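발표자 노트: 공동주택 욕실 환기와 결로 관리

슬라이드 1. 인사 및 발표 범위
안녕하십니까. 세라(Serra) 주거관리연구소 시설기준팀의 레토 레너(Reto Lehner)입니다. 오늘은 공동주택 욕실의 환기와 결로 관리 기준에 대하여 말씀드리겠습니다. 외벽 단열 보강은 오후 분과에서 별도로 다루므로 본 발표에서는 제외하였습니다.

슬라이드 2. 조사 개요
본 연구소는 짐튼(Jimton) 단지와 비렌(Biren) 단지의 400세대를 대상으로 욕실 관리 실태를 조사하였으며, 이 가운데 300세대로부터 유효한 응답을 받았습니다. 두 단지는 준공 시기가 비슷하나 배기 방식이 서로 다릅니다. 짐튼은 세대별 개별 배기, 비렌은 공용 덕트 방식입니다.
(잠시 멈춤. 배포 자료 둘째 장을 확인하도록 안내할 것.)

슬라이드 3. 주요 결과
샤워 직후 환풍기를 끄는 세대가 많았습니다. 상대습도가 75퍼센트를 넘는 상태가 오래 이어진 욕실에서는 줄눈과 천장 모서리의 곰팡이 신고가 뚜렷하게 늘었습니다. 비렌 단지에서는 역류 방지 댐퍼의 고착도 확인되었습니다. 댐퍼 점검 이력이 남아 있지 않은 동이 있어 원인 시점은 특정하지 못하였습니다.
(댐퍼 제조사에 관한 질문이 나올 경우, 조사 대상 단지의 동의를 받지 않은 사항이므로 답변을 삼갈 것.)

슬라이드 4. 바닥재에 관한 유의사항
최근 건식 욕실을 선택하는 세대가 늘고 있습니다. 목재 계열 바닥은 타일과 관리 방법이 다릅니다. 물기는 즉시 제거하여야 하며, 청소용 스펀지나 금속 용기를 젖은 채로 바닥에 두지 않도록 입주민에게 안내하여 주시기 바랍니다. 염소계 세제의 사용도 권장하지 않습니다.

슬라이드 5. 권고안
첫째, 환풍기는 욕실 사용 후에도 충분한 시간 동안 가동합니다. 둘째, 댐퍼와 배기구는 3년 주기로 점검하고 결과를 동별 대장에 기록합니다. 셋째, 문 하부의 급기 틈새를 막지 않습니다. 겨울철 결로 신고가 집중되는 12월 이전에 안내문을 게시할 것을 요청드립니다. 안내문 표준안은 옐토프(Jeltov) 관리지원 시스템에서 내려받으실 수 있습니다.

슬라이드 6. 질의응답
질의는 발표 종료 후 받겠습니다. 세대별 측정값은 개인정보 보호를 위하여 공개하지 않으며, 동 단위 집계표는 서면으로 신청하시면 제공하여 드립니다. 경청하여 주셔서 감사합니다.

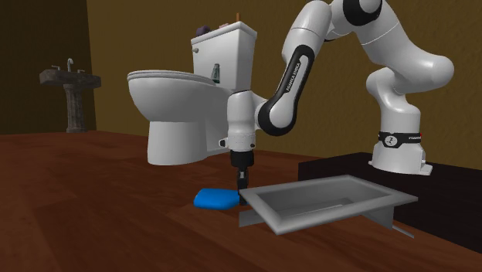
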